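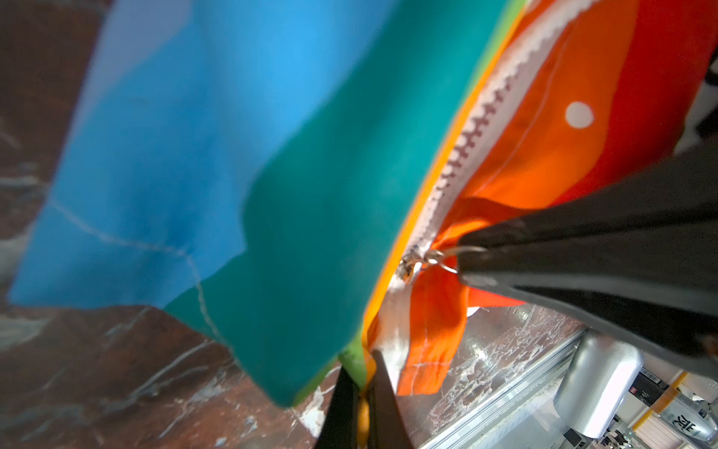

FOR IMMEDIATE RELEASE

Wernley hikers set out on 438 mile Urkcombe loop

Celeste Henriques and Nilton Taipe leave Wernley in November to walk the full Urkcombe loop. 438 miles, 12 river crossings, no support van. First resupply at Grekmont, mile 310 is the last. Trail notes posted nightly, signal permiting.

"Mostly I'm thinking about socks," said Henriques.

Send-off at the north trailhead, 9 a.m. Public welcome, parking is tight.

Shares: 12

Comments (2)

bozsik_walker: Good luck! Watch the fords
Deb: is the send off ok for dogs

Contact: Wernley Trails press desk | Back to top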